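Bromemel on mobile — Setup Guide, section 6: Moving your save to a new phone

Applies to the March update and later. Older build? Update first, then come back.

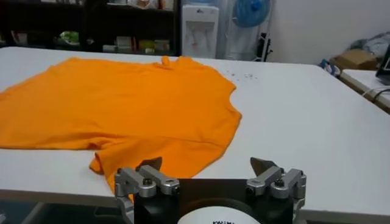
Read the whole section before you touch anything. Takes ten minutes if your wifi is decent, longer if it isn't. You need both phones, charged, and the email you used for your Studmont account.

Before you start

- Old phone: game opens, gets to the map, no error at the login screen.
- New phone: 2,567 MB free. The store page shows a smaller number, ignore it, that's before the level packs come down.
- Both on wifi. Mobile data works but the upload stalls at the Taipe chapter for a lot of people.

CAUTION: Do not delete the game from the old phone yet. Guest saves live on the phone only. Delete the app, save's gone, support can't bring it back.

Step by step

1. Old phone. Open the game, wait for the map.
2. Tap the gear, top right. Then Account.
3. If it says Guest, tap Link and sign in with your Studmont email. If it already shows your email skip to step 5.
4. Check your inbox for the code. Type it in. Codes die after six minutes, so don't go make coffee.
5. Tap Upload Save. Leave the screen on. The bar sits at the halfway mark for a bit, normal.
6. When you see Save Stored, write down the star total and the coin total. On paper, or a screenshot, whatever.
7. Close the game fully. Swipe it away, not just the home button.
8. New phone. Install, open, and STOP at the first screen. Don't tap Play.
9. Tap Already Playing, the small text under the big button.
10. Same email, new code.
11. Pick the save with the right star total. There may be two listed. The one with zero stars is a blank, leave it alone.
12. Tap Download, then Confirm. Game restarts by itself.

Note: if you tapped Play in step 8 you'll get the tutorial. Annoying but fixable. Finish the first level, go to gear — Account — Switch Save, carry on from step 10.

What comes across and what doesnt

Stars, coins, unlocked characters, daily streak: yes.
Control layout and sound settings: no. Set them again under gear — Controls.
Replays: no. Export them from the old phone first if you care about them.
Purchases: yes on the same store. Going from one store to the other, the characters move but the season pass doesn't until it renews.

Error messages

Error 1037, "Save is in use". Game's still open on the old phone. Close it, wait a couple of minutes, retry.

"Version mismatch". One phone is behind. Update both.

Blank map after download. Level packs still coming. Leave it on the map screen until the spinner goes away. If it's still blank after a restart: gear — Storage — Repair Files. Repair doesn't touch your save.

CAUTION: Don't use Reset Game. It sits right under Repair Files and it wipes the stored save too. There's one confirm box and that's it.

Controller users

Pair the controller after the transfer, not before. If it was paired first and the menus jump around, unpair, restart the game, pair again. Konitora pads need to be in mobile mode before you turn on Bluetooth.

Once it all looks right, play one level on the new phone and check the star total moved. Then you can take the game off the old one.

Comments

Ruba Khasawneh: Worked, thanks. The two saves thing scared me, I nearly picked the blank one. Maybe put that step in bold?

Jhair Arango: stuck on 1037 since Thursday. Both phones closed. Anything else I can try?

Ruba Khasawneh: @Jhair do you have it on a tablet too? Mine was open on the tablet

Jhair Arango: yep, tablet. all good now

Related
Section 5: Linking a Studmont account
Section 7: Controls and button layout
Taipe chapter: known problems
Exporting and sharing replays

Contact us | Terms | © Bromemel guides | Back to top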